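Forum home | Hardware | Software | Applications | Members | Search

Can machines do household and shop-floor chores yet?
Reading time: 3 min

dbeaulieu
21 February 2024

I run maintenance for a contract laundry. Management has asked for a written opinion on whether two-arm folding is ready for our garment line. My draft answer is no for mixed garments and maybe for flat goods. The Foulkes feeder we already own handles flat sheets, but it needs an operator to find the corners. Shirts are still folded by hand. I would like to hear from people who have tried it on soft goods.

plidov_user
Cycle time is the wrong first number. Ask for the longest run without a person touching the cell. On our trial it was 41 garments, all the same size, fed one at a time. With mixed sizes we quit keeping records. The hard step is getting from a random grasp to two known points on the hem or shoulders. After that the fold is plain motion. 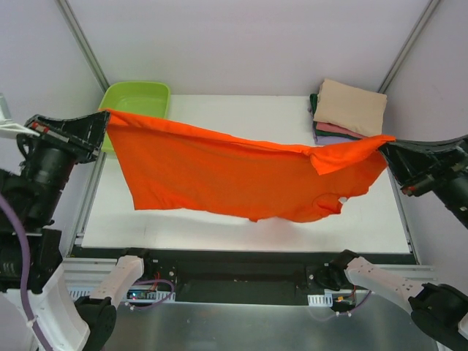 Can a two-arm cell fold a shirt without help today?
With one garment type and a clear table, often enough to demonstrate, and not often enough to leave alone for a shift.

r_tolman
I disagree with that last part. You can leave it alone if the reject path is good. We let the cell give up after 2 failed grasps and drop the piece in a bin for hand folding. Throughput is poor but the labor cost is close to zero overnight. Dale's line is different from a home, where a bad fold costs nothing.

dbeaulieu
A reject bin is still hand work. If a third of the load lands in it, I have moved the folding table and added a machine. What was your reject rate?

r_tolman
362 pieces in, 200 folded to spec. I did not say it was good. I said it could run unattended.

pesteck_fan
Then it is a sorting machine with a folding option.

kmh_controls
Finger geometry gets less attention than it should in these discussions. We switched from Ollov rubber pads to thin plates and single-layer pickup improved, but the plates slip on anything slick once the load is off center. Mesh athletic fabric is a useful test piece for this. The orange one here has gone into a gathered fold between two metal fingers, and a pinch like that tells you very little about how many layers you have. Closing force will not settle it either. We ended up measuring gap width at closure, and it still confuses a hem with a double layer.
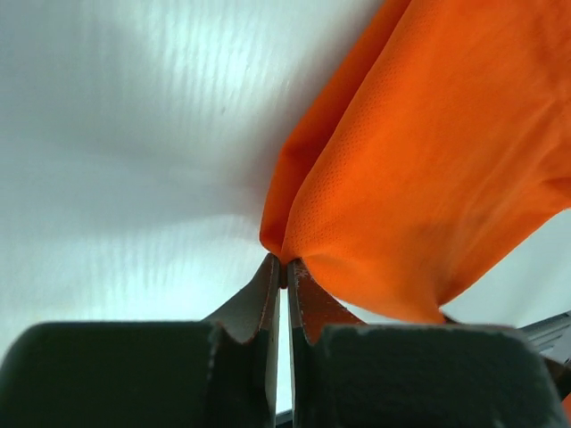
plidov_user
Layer count was our main failure too, ahead of vision. A camera at the wrist helps before contact. After the grasp, the cloth itself takes up a lot of the view: in the close view the orange panel covers the upper right and runs down to the fingertips, so you would want a second viewpoint to locate the far hem. We added an overhead camera in June and the regrasp count dropped. Calibration between the two became the new maintenance item.

dbeaulieu
That matches what I expected. I will recommend flat goods only and a review after the next budget cycle. If anyone has figures for towels, post them with the reject count included.

r_tolman
Towels are easier. Will look for the log.

Contact | Copyright | Back to top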